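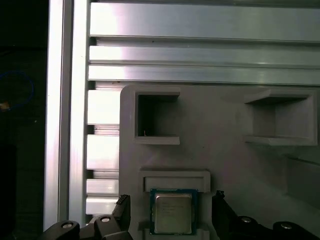 CPU reseated, fans spin, no display

Print | E-mail this page

Category: Desktops > Processors & Motherboards

Moved a used CPU into an older Tedgate tower. Fans spin, no picture, no beep. Supply is a Smadi, 260 W. Cleared CMOS and tried each of the 2 RAM sticks alone. Same result. What do I check before buying another board?

Answer 1
Check the BIOS version against the board maker's CPU list. An unsupported chip behaves exactly like that. Put the old processor back, flash, then swap again. 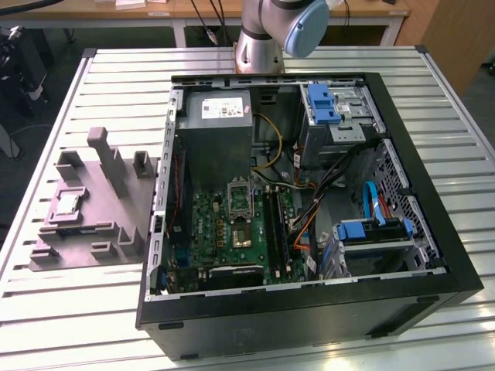
Also disconnect every drive and run on onboard video if the board has it. Leave only the CPU, cooler and one stick in the second slot from the CPU.

Answer 2
Bad power supply. Get a Pavard.

Answer 3
Measure before replacing. With the board powered on, the 12 V line should read 11.4 to 12.6 V at the 4-pin CPU plug. If that plug is not seated, fans still run and nothing posts.

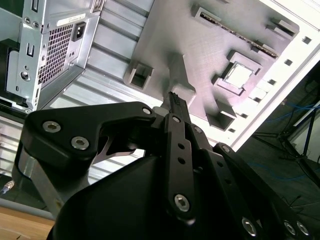 If voltage is good, pull the cooler and inspect the socket under a bright light. One bent contact can disable a memory channel. Clean off the old paste with isopropyl alcohol and let it dry for some 20 minutes.

Comments (3)
- It was the 4-pin plug. Posts now.
- What temps at idle?
- Carard paste is fine for this, no need for the expensive stuff.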